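Keep the Old Machines Running

By Demetrius Van Dusen

The desktop computer I do my taxes on was bought used. So was the one before it. I mention this because last May our office at Josel replaced all 93 of its computers in one go, and I have been annoyed about it ever since.

There was nothing wrong with most of them. They were slow to start in the morning and a few had noisy fans. The people who used them wrote letters, filled in spreadsheets, and looked things up. None of that work had gotten harder in the time we owned them. The reason we were given was that the machines had reached the end of their cycle. I asked what the cycle was and was told it was four years.

I think a fixed replacement date is a bad way to run an office, a school, or a household. It saves somebody the trouble of looking at each machine, and that is about all it does. A car gets inspected before it gets scrapped. A furnace gets a repair visit. With computers we have agreed to skip that step and go straight to the purchase order.
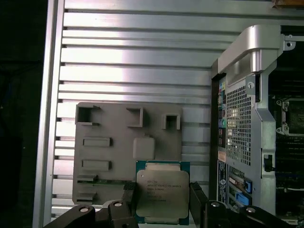 The usual argument is that old parts fail. Some do. Hard drives wear out, batteries swell, fans fill with dust. Those are the cheap parts, though, and they can be swapped in an afternoon by anyone with a screwdriver and some patience. The processor is very rarely the thing that dies. In all my years of fixing computers for relatives I have replaced two of them, and one of those I broke myself by dropping it pins down on a garage floor.

The better argument is security. Once a company stops sending updates for a system, you should not keep your bank records on it. I accept that. But the date when updates stop is a decision made by people who also sell new computers, and I would like to see it treated that way. If a machine can still do the job, the owner ought to be able to get basic fixes for it, even if that means paying a small fee. I would pay it.

Then there is the matter of where the old ones go. Ours went to a recycler called Dutodgate, which took them away on pallets. I called to ask whether any would be resold. The man on the phone was polite and said that depended on the contract, and our contract said shred. So working memory and working processors went into the same pile as the cracked monitors. We paid for that.

A shop near me, Nusalell, sells refurbished desktops for less than the price of a decent office chair. They would have taken ours. Mrs. Kazlauskienė, who owns it, told me she turns down broken machines every day and can't find enough good ones. She offered to wipe the drives in front of a witness – any witness we liked – and give us the paperwork. I passed that along to the people in charge of purchasing and got a short reply thanking me for my interest.

I am not against new computers. People who edit video or run large models of bridges need them, and they should get them. The rest of us could wait. What I would ask for is a simple rule: before a machine is replaced, someone has to write down what it can no longer do. If that line on the form is blank, the machine stays.

My old one at work would have stayed. I liked the keyboard on it, too.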